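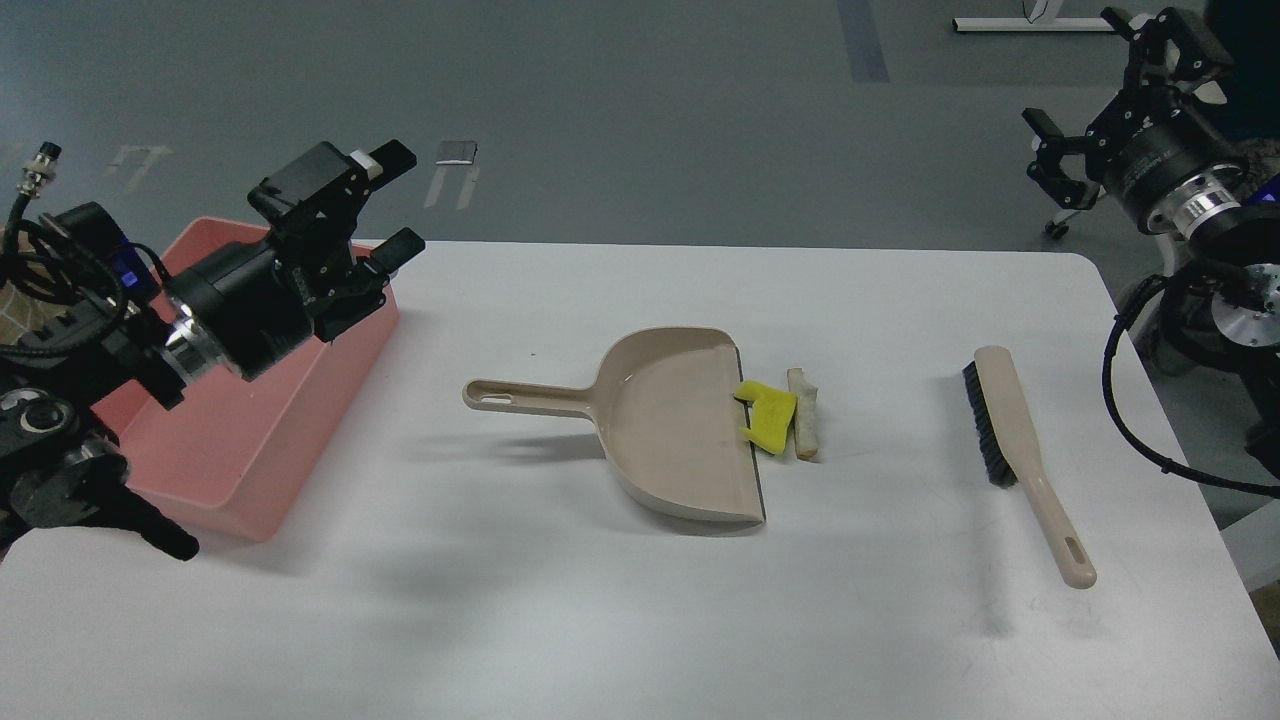

Dustpan, brush and pink bin on the bench, with both arms up.

12 comments | 38 shares

I moved the two arms out of my garage and into the shared workshop on Isdale in August, and most of the evenings after that went into cabling. The sweeping task came later. I wanted a job that used both arms at once and didn't need anything expensive, and a dustpan and brush cost less than one of my connectors.

The idea is simple enough. One arm holds the pan still, the other takes the brush and pushes the bits over the lip, then the pan goes over to the bin and gets tipped. People do this without looking. The arms need a lot of help with it.

The first problem was the handles. They are made for a hand, so they are rounded, and flat parallel fingers want to roll them. On my early tries the brush turned in the grip as soon as the bristles touched the table. I raised the grip force and that helped until the motor got warm and the controller shut itself off. Lautaro Navarrete has the bench next to mine and he told me to stop squeezing and grab farther down, closer to the bristles. That cut the twisting by a lot. I also put thin rubber on the fingertips for a while and then took it off again, because it peeled.

The second problem was the lip of the pan. It has a rubber edge, and if the pan is tilted even slightly wrong the edge lifts and the debris goes underneath. I ended up adding a small downward push after the pan lands, 6 newtons, and it holds that until the brush is finished. Before that I was trying to get the height exactly right in software, and the table isn't flat enough for that to work.

For debris I use scraps. Yellow sponge is good because it shows up well against the white table and it doesn't roll. Light pieces are harder. They tip over, or they stick to the bristles and come back with the brush.

I have logged 416 runs so far. I count a run as good only if everything ends up in the bin and neither tool gets dropped. The last batch was much better than the first, but I changed the brush grasp and the pan push in the same week, so I can't say which one did more. I should have changed them one at a time.

Josefina Zapata asked for the parts list. I'll put it up once I've replaced the cable ties on the left side, where the loops still catch when the elbow folds in. The right side has a longer run of cable and gives me no trouble.

Next I want to try picking the brush up from any angle. Right now I set it down more or less the same way every time, and if it's turned too far the arm reaches for the wrong end.

Share this post
12 comments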